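Aarti Rawat has been running the repair counter at the back of the Jaiswal stationery shop in Lanthorpe for 11 years. She fixes phones, mostly, and the odd tablet. When we spoke in May she had just opened up, and she carried on sorting post while we talked.

She did not train for it. She had been working in the accounts office at Derna, a packaging firm on the edge of town, when her own phone stopped charging. The shop she took it to wanted more than she had paid for it. "I bought a set of screwdrivers and a secondhand phone of the same model to practise on," she says. "I broke the practice one. Then I did mine and it was all right."

Friends started bringing her theirs. After two years of doing it in the evenings she asked the owner of the stationery shop whether she could rent the corner where the photocopier used to be. He said yes, provided she swept up.

Most of the work is batteries and screens. Last year she did 2,655 jobs, a figure she knows from the duplicate book she still fills in by hand. Batteries have overtaken screens for the first time. She puts that down to people keeping their phones longer. "They used to come in and ask if it was worth mending. Now they've already decided. They just want to know when it'll be ready."

Charging ports are the other regular complaint, and many of those need no parts at all. Pocket fluff gets pushed to the bottom of the socket each time the cable goes in, until the plug no longer reaches the contacts. She clears it with a thin plastic pick and does not charge for it. She would prefer people left pins and needles out of it, as she has seen several sockets ruined that way.

Water is harder. She is firm that rice does nothing useful. "Switch it off, leave it off, bring it in. The people who keep turning it on to see if it's working are the ones I can't help." Even when a wet phone comes back to life she tells the owner to copy everything off it the same day, as corrosion can take weeks to show.
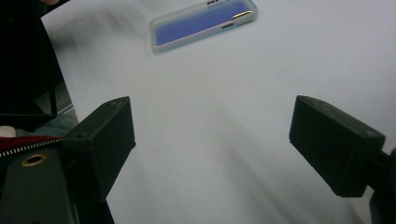

How long should a phone battery last before it needs replacing?

"Two to three years for most people, a bit more if you don't run it flat every day," she says. "If it's dying by lunchtime and you haven't changed how you use it, that's the battery. If the back is lifting or the screen is coming away at one side, stop using it and don't charge it again."

Prices have been a worry. Parts cost more than they did, and delivery has gone up as well. She buys from Eterau, a wholesaler that gives her credit to the end of the month, and she keeps nearly 430 parts in labelled drawers under the counter. The drawers for older models are the fullest. She has tried to sell some of that stock on, without much luck.

Since last autumn she has had help. Pramila Tyagi came in to have a screen replaced and asked if she could watch. She now works three mornings and does most of the batteries. "I was slow," Tyagi says. "I'm still slow with the glued ones. Aarti says slow is fine as long as the screws go back in the right holes." The screws are kept on a magnetic mat with a grid drawn on it, one square for each stage of the job.

Rawat would like to see makers use less glue and sell parts to small shops at a fair price. Some have improved, she says, though the manuals can be hard to get hold of — she has paid for two that turned out to be for the wrong model.

She has no plans to move to bigger premises. The rent suits her, and people buying envelopes notice the counter and remember the phone in a drawer at home. The counter opens at half past nine and closes at four, with an hour off for lunch.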